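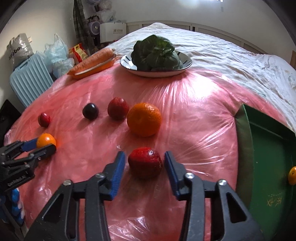 Home About Services Fault Reports Careers Contact

Company / Quality and Safety

About Fotwood

Fotwood records and prepares manipulation data for companies that train robot arms to pick and place loose goods. Most of our work is with fresh produce. Operators carry out the task by hand using instrumented grippers, and we convert the recordings into files that a customer's training software can read. We also test the resulting behavior on our own arms before a delivery is released.

The company has two sites. Recording schedules, data conversion and customer support are run from the main office. The test cell is at Merrick, where we keep the arms, the guarding and the force measurement equipment. Recording is done wherever the customer's task calls for it, including in private homes.

Our conversion software is called Katura. It was written in-house and is used on every delivery. Katura takes the video, the gripper position and the jaw opening from each recording, puts them on a common clock, and writes them out at a fixed rate. It is also the source of the fault described on this page.

The Brelano fault

We publish a summary of this fault here, and not only in the Fault Reports section, as most of our present procedures date from it. New customers ask about it during supplier review, and this text is the same one we give them.

Brelano is a produce packing project for which we supplied two-handed picking data. An arm running a policy trained on our data was set to pick plums from a padded surface and place them in a tray. On a Monday, during a supervised run at reduced speed, the arm began its lift before the jaws had closed. The fruit was dragged, then caught low between the finger tips. The arm continued to the tray with the fruit hanging below the expected height, and the finger assembly struck the tray wall. The force limit tripped and the arm went into a protective stop.

No person was inside the guarding. One finger mount was bent and the tray was cracked. The run was ended and the customer removed the policy from use the same afternoon.

The first assumption on both sides was a worn finger pad. The pads were changed and the run was repeated at the Merrick cell with an arm of the same type. The early lift came back on the first pick. A second assumption, that the arm controller was delaying the close command, was ruled out by logging the command at the controller input. The command was arriving late. The policy had learned to send it late.

Cause

Katura handled single-gripper recordings correctly. In paired recordings, where the left and right grippers are recorded together, it took the start time of whichever device reported first and applied it to the jaw channel of both. The video and position channels used their own start times. On the device that reported second, the jaw opening was therefore shifted relative to the video by the difference between the two start-ups.

In most sessions that difference was too small to matter. In the affected Brelano set it was typically 5 frames. A policy trained on that data sees an image of a firmly held fruit paired with a jaw reading that still says open. It also sees the upward motion begin before the recorded close is complete, and it reproduces this order.

The error was not caught by our review because our reviewers watched video. The video was correct. Nothing in the viewer at that time drew the jaw reading against the picture. 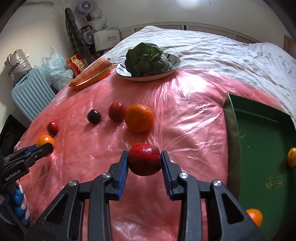 Katura now checks jaw timing against contact. For each grasp the software estimates from the video when both pads are touching the item, and compares this with the moment the jaw reading stops falling. A difference larger than one frame sends the session to manual review. Some material is harder for the contact estimate than other material. A glossy plum held just above crinkled clear plastic is a poor case: the folds throw back bright highlights, the skin has its own reflections, and the gap between fruit and surface is narrow. The blue ribbed pads help, as their edges stay distinct against red skin. Where the estimate reports low confidence, the grasp is marked by hand, and the mark is stored with the reviewer's code.

Extent

Every paired session processed by the faulty version was pulled, whichever customer it had gone to. The total was 644 sessions. Each was run through the corrected converter and compared with the delivered file. Sessions with a shift of one frame or less were reissued with a note. Sessions with a larger shift were withdrawn, reprocessed, reviewed and reissued under a new number, and the customers were asked to delete the earlier files and confirm in writing that they had done so.

The reprocessing took four weeks. No raw recordings had been lost, so no session had to be recorded again. We had been keeping raw files only until customer acceptance, and some of the affected ones were close to their deletion date when the fault was found. The retention rule has been changed and is given below.

Single-gripper sessions were sampled as a check. None showed the shift.

What changed

Three changes were made to the process. They apply to all deliveries, including small trial sets.

Clock check at the start of every session. With the grippers in view, the operator closes and opens each set of jaws fully before touching any item. Katura looks for the movement in both the video and the jaw channel and refuses to convert the session if they disagree. Sessions that start without the check are rejected and are not billed.

Jaw overlay in review. The viewer now draws the jaw reading as a bar beside the video. Reviewers are required to step through the first and last grasp of each session frame by frame, plus any grasp flagged by the software. This has made review slower. We have not removed the requirement.

Replay before release. A sample from each delivery is replayed on an arm at Merrick, at reduced speed, against soft test items. The cell measures when the fingers load and when the arm begins to rise. Lift before load is a failed delivery.

Raw recordings are now kept for the full period of the customer contract.

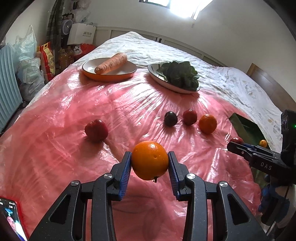
Grasp on a large orange, with a second gripper reaching in from the right.

Paired recording

Paired work is the larger part of what we now deliver, and it carries faults that single-gripper work does not. Apart from start-up timing, the ones we log most often are these:

Occlusion. One gripper passes in front of the item the other is about to take. The contact estimate is unreliable for those frames and is turned off.

Grip on the wrong area. A round item taken above its widest point tends to squeeze downward out of the jaws. Large citrus is less forgiving here than plums, as the jaws have less opening left to spare on either side. Operators are told to abandon and repeat the grasp, and the abandoned attempt stays in the recording with a label.

Surface drag. Thin plastic sheeting can be picked up along with the fruit when the finger tips run too low. A fold pinched under a pad changes the jaw reading at close, which looks the same in the data as a wider item. Reviewers check for it whenever the closed width is out of line with other grasps on the same kind of fruit.

Mixed item sets. Firm and soft items in one session, such as a carrot and a plum, need different closing behavior. We label them separately. An early Brelano set did not, and this was noted in the investigation, although it played no part in the tray strike.

Safety of operators and cell staff

Hand-held recording involves no powered arm. The hazards are pinch points at the linkages, strain from long sessions, and trip hazards where a recording is made in an ordinary room. Operators stop at set intervals and may end a session at any time without giving a reason.

The Merrick cell is treated as a machine area. The guarding is interlocked, and the arm cannot be run at full speed with a policy that has not completed a supervised run. Before the Brelano fault a supervised run could be signed off by the person who had trained the policy. It now has to be signed off by someone else.

The bent finger mount from Brelano was returned to us and is kept at Merrick with the run log.

Reporting a problem

Customers who see early lift, late release, repeated drops on one item type, or any unplanned contact should stop the policy and contact support with the delivery number. Send the controller log if there is one – it is the most useful single file, even when incomplete. Please do not edit or trim it first.

Support is open on working days from 8 a.m. A report of contact with a person, or of any motion inside open guarding, goes directly to the cell lead at Merrick, and release of all data from the same recording set is held until the report is closed.

Closed reports are listed under Fault Reports by Katura version. The Brelano report is filed there in full, with the timing plots and the list of affected delivery numbers.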